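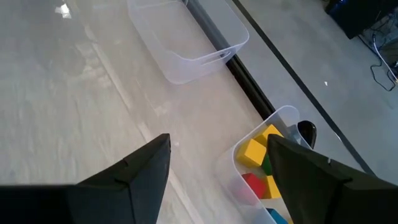

Wrist camera view, block transfer task: full bin at lower right, empty bin near the far edge of the table.

Mirnine Wrist Camera Blocks
README and data card

Version of March 3, 2021
Maintainer: Severin Ortner

What this is

Mirnine is a small set of recordings for comparing two pairs of gripper fingers and two controllers on the same task. The task is to take coloured wooden blocks out of one translucent bin and put them into another one. All recordings are made with the small camera at the wrist, so the fingers are always in the view. There is no second camera looking from the side. We had one in the first plan, but the calibration between the two cameras moved each time when the arm was taken off its base, and we gave it up.

The set contains 1526 episodes. One episode is one attempt to move one block, and it begins when the arm leaves the start pose. It ends when the fingers open over the target bin, or when the operator presses stop.

Why we made it

We wanted to choose fingers for a longer project, Skillance, and the data sheets did not help us much. They tell the force and the stroke, but they do not tell how much of the picture the fingers cover. For a camera at the wrist this is important. A wide finger holds a block well and at the same time it hides the next block. In some poses the right finger covers a good part of the source bin, and a block under it shows only as a narrow strip of colour. The policy must then decide with very little information, or it must move first and look again.

So the question of this set is a narrow one: with the same arm, the same camera and the same bins, what changes if only the fingers or only the controller are changed?

Fingers

Two pairs were tried. We call them wide and narrow in the file names.

The wide pair is black and angular, and tapers to a flat, squared-off tip. It is the default pair. It is good on a block which stands free. When the blocks lie close together in a bin, the tips need space on both sides and often they come down on a neighbour.

The narrow pair is our own print, with a thinner tip and a rubber strip inside. It goes between the blocks more easily. It also turns a block in the grasp if the contact is not near the middle, and then the block may touch the rim of the target bin on the way down. We lost more blocks at the rim than in the grasp itself, which we did not expect.

Changing the pair takes four screws. After each change the camera was checked against a printed target, and the result is stored in the session folder under calib.

Controllers

The first controller is called Mai. It is a plain position controller with a fixed approach height and a fixed closing speed. It knows nothing of contact. If the tip meets a block from above, it pushes until the limit of the arm is reached and the episode stops.

The second is called Ilunside. It uses the same path but becomes soft in the last part of the descent, so the tips can slide off an edge and go down beside the block. It is slower. An episode is cut after 3000 control steps with both controllers, and Ilunside meets this limit more often, mostly because it waits for the motion to calm down before it closes.

Please do not compare the two by time only. The waiting time is a parameter and we did not tune it very carefully.

Setup

The arm stands at a light grey table. The table surface is a little shiny and it gives back the light of the room. In many frames you will find a bright white spot on it. We did not remove these frames and we did not put a filter on the lens. A method which finds objects by brightness will have trouble there.

Both bins are of the same style, with translucent walls and a rim. The walls are a difficulty on purpose. Colours from inside show faintly through the plastic, and a simple colour threshold will find a block in the wall of the bin where no tip can reach it. The empty bin is also not easy, its floor looks much like the table under it.

The bins are not fixed to the table and they may move if they are pushed. The bin positions in the metadata are measured at the beginning of a session and not after each episode.

The background changes with the pose of the wrist. When the camera looks over the table edge, it sees the grey floor, a thin black line on the floor and some cables. We left all of this in. If you crop the images, please write it in your report, as the result with cropped images is clearly better and the numbers cannot be put side by side.

Collection

The recordings were made in 27 sessions. In each session one finger pair and one controller were used, and the operator did not change them in between. The blocks were put back into the source bin by hand and were not arranged. The light was the normal light of the room, with the blinds as they happened to be.

Three operators took part. They only started, stopped and labelled the episodes, they did not steer the arm.

Files

Every session has its own folder with these parts:

frames: the colour images, one subfolder per episode
state.csv: joint positions, finger opening and time for each step
labels.csv: one line per episode
calib: the camera check of this session
notes.txt: free text of the operator, in English or German

The time in state.csv is the time of the controller. The time of an image is the time when it arrived at the computer, so it is a little late. We tried to correct this with a constant value, but the delay is not constant, and the published files are without any correction.

Labels

placed: the block was inside the target bin at the end
dropped: the block was lifted and then fell on the table or back into the source bin
missed: the fingers closed with no block between them
blocked: the tips came down on a block or on a rim and could not continue
stopped: the operator pressed stop, the reason is in the notes

If two blocks were lifted together and both arrived, the label is placed and the column extra is set to 1. One may argue that this should be a failure. For our use it was not.

Results in short

We give no table of success rates in this file, the evaluation script prints it and it depends on how you treat the stopped episodes. The general picture is this. With Mai, the narrow pair was better in a full bin and the two pairs were nearly equal when few blocks were left. With Ilunside, the difference between the pairs became small. The wide pair gained the most from the softer descent.

For Skillance we chose the wide pair with Ilunside. The narrow tips were wearing out too quickly and the rubber strip had to be glued again many times.

Known problems

In session 9 the focus of the camera was wrong for the first part. The images are soft but we think they are usable.

The colour of the blocks is not labelled. Somebody started it, and the unfinished file is in the folder extras. Do not trust it.

The opening of the narrow fingers has an offset, because the zero was set with the wide pair. Subtract the value in calib before you use it.

Fast wrist motion gives motion blur, mostly in the first steps after the start pose.

Not suitable for

Learning depth, there is none. Measuring grasp force, the gripper current was not stored. Testing on other materials, all the blocks are wood and none of them is heavy.

Use and contact

The data may be used for research and teaching. If you publish with it, name the set and the version date, so that others can find the same files. Errors in the labels should be sent to Severin Ortner with the session number and the episode number. Corrections are collected and come with the next version, single files are not replaced in between.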